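Automated Cells, Unit 2: Setting Up and Looking After the Bench Arm
Handout for practical session 17 (revised 6/17/21)

Read this before you touch the cell. The Amadi manual that comes with the arm is 359 pages long and I wouldn't trust a good third of it. It was written for an earlier controller, then patched, and the patches don't always agree with each other. Where this handout and the manual differ, follow the handout and tell me, so one of them can be fixed.

What you're working on

The cell is an Amadi arm on a block, bolted at one side of the work surface, with a two-finger gripper. The controller runs Muvbridge, which also drives the simulated copy of the cell. You'll do most of your setup in the simulator and bring the result over to the real bench in the second half of the session.

Students like the simulator because nothing breaks in it. That is also my main complaint. A program that runs cleanly there tells you the program is free of gross errors in reach and sequence. It tells you very little about backlash, cable drag, a worn finger pad or a block that has crept on its bolts. Every year a few reports say the cell was "verified in simulation", and every year I take marks off for it.

1. Base and block

Check the block before the arm. Four bolts, all torqued to the figure on the tag inside the cabinet door. Put a dial indicator against the side of the block, lean on the arm at the elbow with the brakes on, and watch the needle. It should come back to where it started. If it comes back to somewhere else, stop and re-torque, then do it again.

Don't shim a block that rocks. Shims were popular here for a while and they work loose. Take the block off, clean both faces, look for swarf, and put it back.

In the simulator the block can't rock. It sits wherever the scene file says it sits, so what you need to check there is the number. Measure the real block from the front corner of the table and compare. If they differ by more than 2 mm, change the scene file. Leave the real block where it is.

2. Homing and joint zeros

Home the arm from a raised pose with the gripper empty. The vendor says you can home from any pose. You can, until the forearm sweeps through something you forgot was on the table.

After homing, read the joint values off the pendant and write them in the log. Don't write "OK". A log full of OKs is no use to whoever has to work out when joint three started drifting. I've been through the old logs looking for exactly that, and found page after page of ticks.

If a joint zero is out, the pendant will offer to correct it for you. Decline. Automatic correction hides whatever caused the error, and you'll be back in a fortnight with a bigger one. Look for a slipped marker, a loose encoder cover or a strained cable first.

3. The check scene

Load the check scene in Muvbridge and send the arm to its ready pose. The surroundings are dressed up as an arena, seats and stage lights included, and none of it has any bearing on the task. It loads with the scene. What you care about is the checkered top, the arm on its block, the small blue cube and the flat blue square further back.

Look at the arm in its ready pose and ask what it has to clear between there and the cube, and then between the cube and the flat square. The white items near the block are obstacles for our purposes. Treat them as solid, and give the gripper more room than you think it needs.

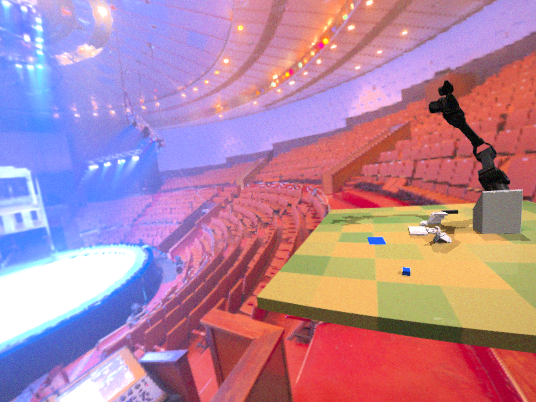 4. Teaching the pick and the place

Teach four points: above the cube, at the cube, above the flat square, at the flat square. Teach the two upper points first. Use the checkered squares to judge direction if you like, but take positions from the readout. Judging depth by eye on a screen is a bad habit, and the shadows will mislead you more than they help.

Come down on the cube in a straight line, in linear mode. Joint mode is quicker and the wrist will swing on the way, sometimes through the very thing you meant to pick up. Sondley, who supply our finger pads, publish a closing force table. Start at the bottom of it. A cube that slips is easy to deal with; a crushed pad means a parts order.

Run the sequence at ten per cent speed, then at twenty-five. If it behaves, run it at working speed. If you change a point, go back to ten per cent. Yes, even for a small change.

5. Taking it to the real bench

Copy the program across and change nothing else. Put the fixture cube on the table, clear everything that isn't in the scene, and step through with your thumb on the enable switch.

Expect the pick to be off. Note the direction and the size of the error before you correct it. If all your points are out the same way by the same amount, the base offset is wrong and you should go back to section 1. If only one is out, you taught it badly. If they are all out in different directions, call me over – it's likely a joint zero, and fiddling with points will only bury it.

6. Routine care

Finger pads: inspect at the start of every session. Replace when the tread is gone at the tip, whatever the cycle counter says.

Pad cycle limit: the supplier quotes 2,000 cycles. On our cubes the pads have worn out well before that, so treat the figure as a ceiling.

Cables: run your fingers along the full length at the elbow. Flat spots and stiff spots both count as faults.

Grease: leave it alone. The joints are sealed. Somebody once greased the outside of the wrist and it collected dust for a whole term.

Backups: save the controller state to the Lanirum share before and after you work, with your group number in the file name. The automatic backup has failed silently before, and I don't rely on it.

7. What to hand in

One page per group, due the first week of September. I want your block measurement, the joint values after homing, the four taught points as simulated and as corrected on the bench, and a short paragraph on where the difference came from. "The simulator is not accurate" won't earn anything. Say which number was wrong, how you found out, and what you'd measure next time to catch it sooner.

Groups that finish early can repeat section 5 with the cube turned a few degrees. Bring your own calipers if you have them, as the bench pair reads slightly large.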